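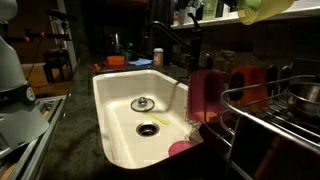

L'évier de la cuisine, robinet noir et couvercle en verre.

Le calcul du net run rate revient dans les commentaires à chaque fin de saison, et la poule de mai m'a laissé un cas propre à traiter. Je le pose ici une fois pour toutes.

Rappel de la définition. Le NRR d'une équipe est le nombre de runs marqués par over affronté, moins le nombre de runs concédés par over lancé, le tout cumulé sur la compétition. On ne fait pas la moyenne des NRR match par match. L'erreur est fréquente, et le tableur que le club de Brukdale a diffusé en mai la commettait dans la colonne G.

Deuxième point, les overs. Une notation comme 39.3 ne se lit pas en décimal. Il s'agit de 39 overs et trois balles, soit 39,5 overs. Si l'on saisit 39,3 dans une cellule, le dénominateur est faux et l'écart se propage à toute la poule.

Troisième point, l'équipe éliminée avant la fin de ses overs. Une équipe all out est réputée avoir affronté la totalité de son quota. Dans notre format à 40 overs, Prultau, sorti en 39 overs contre Gellotano, se voit donc compter 40 overs au dénominateur. Côté Gellotano, on compte également 40 overs lancés. En revanche, une équipe qui atteint sa cible avant terme ne compte que les overs réellement joués.

Venons-en au cas. Prultau et Gellotano terminent à égalité de points après 5 matchs chacun. Prultau a marqué 1 259 runs. Trois de ses innings se sont terminés all out, les deux autres sont allés au bout du quota. Le dénominateur est donc de 5 × 40 overs, soit 200, et le taux offensif de 6,295. Le tableur retenait les overs joués pour les trois innings écourtés, ce qui gonflait le taux et plaçait Prultau devant. Une fois la règle appliquée, Gellotano passe deuxième et va en demi-finale.

Ilona Szabó, qui tenait la marque pour Gellotano, avait relevé l'anomalie à la main, feuille de match par feuille de match. Deirdre Lenihan a refait le calcul de son côté et trouve la même chose à la troisième décimale. Je n'ai fait que vérifier les saisies.

Reste la question des matchs interrompus par la pluie. Quand la cible est révisée, on attribue à l'équipe qui bat en premier le nouveau total de référence (la cible moins un) sur le nombre d'overs alloué à la seconde. Les matchs sans résultat sont exclus des deux côtés du calcul. Le règlement de la poule ne dit rien sur les matchs dont le quota est réduit avant la première balle. J'applique le quota réduit, all out compris, faute de texte contraire.

Le fichier corrigé convertit les overs en balles dès la saisie et ne divise qu'à la fin. Lindsay n'y figure pas encore, il me manque deux feuilles de match. Si quelqu'un les a, même en photo, mon adresse est dans la colonne de droite.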